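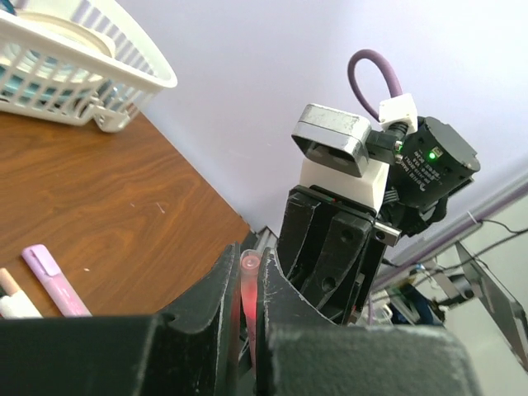
Dish rack on the wooden table, corner end.

Hard water film on crockery after air drying

Last updated: 20 October 2019

14 replies · 3 shares

limescale_lou
Moved to Demthorpe in September. Everything that air dries in the rack now gets a chalky film, worst on the darker glazes. The water company's postcode page gives 239 mg/l as calcium carbonate. Washing by hand, ordinary liquid, rinse under the cold tap. I would like to fix the cause and leave the polishing to other people. Is a softener the only answer?

pkettle
239 is hard but not extreme. The film is whatever was dissolved in the last drop that dried on the plate. Less water left on the plate, less film. Stand plates steeply, leave a gap between each, and tip cups so the foot ring drains. Try that for a week before you spend anything.

Driss Helmy
Agree on the gap, disagree that it will be enough. I am on similar water. A foot ring holds a surprising amount and no rack angle empties it completely. I rinse hot. The plate warms up, the water sheets off faster and what remains is thinner. Still leaves some marks on dark glaze.

pkettle
Hot rinsing also speeds up evaporation, so you fix the spots in place before they can run off. I measured no benefit.

Driss Helmy
Measured how?

pkettle
Two identical side plates, one rinsed hot, one cold, same slot on alternate days, 42 washes each. Looked at them under a desk lamp. I could not tell them apart.

Driss Helmy
That is looking, then. During Ramadan we do one very large wash late in the evening and the rack is overfull. Cold rinse in those weeks, film on everything. Hot rinse the following year, much less. Also not a measurement, but it was a lot of plates.

gunnel_b
Both of you are changing the rinse and ignoring the detergent. Soap-based liquids make scum with calcium. Most modern ones are not soap, but a few of the "natural" ones are. Which liquid is it, Lou?

limescale_lou
Flillura, the unscented one. Label says potassium soap, third on the list.

gunnel_b
There is at least part of your answer. Change to a plain surfactant liquid and compare. Scum feels slightly greasy under a thumb, scale feels dry and rough. Vinegar takes off scale and does very little for scum.

limescale_lou
Thumb test on a bowl: dry on the outside, slightly greasy inside the rim. So both?

gunnel_b
Both.

tapwright
I fitted a Gunodero under-sink softener at 968 pounds installed. Film gone, kettle clean. Salt is a running cost, and you should keep one unsoftened tap for drinking.

pkettle
968 pounds to avoid using a tea towel.

tapwright
It does the boiler and the shower as well. I did not buy it for the plates.

limescale_lou
I rent, so no plumbing work. Plan is new liquid first, then wider spacing, then hot rinse, one change at a time. Vinegar wipe on everything before I start so the baseline is the same. Will post after a fortnight of each.

Driss Helmy
Wash the rack too. Scale builds up where the plates touch it and comes off on the next load.

Thread viewed 3698 times

We use cookies to remember your settings. Accept | Manage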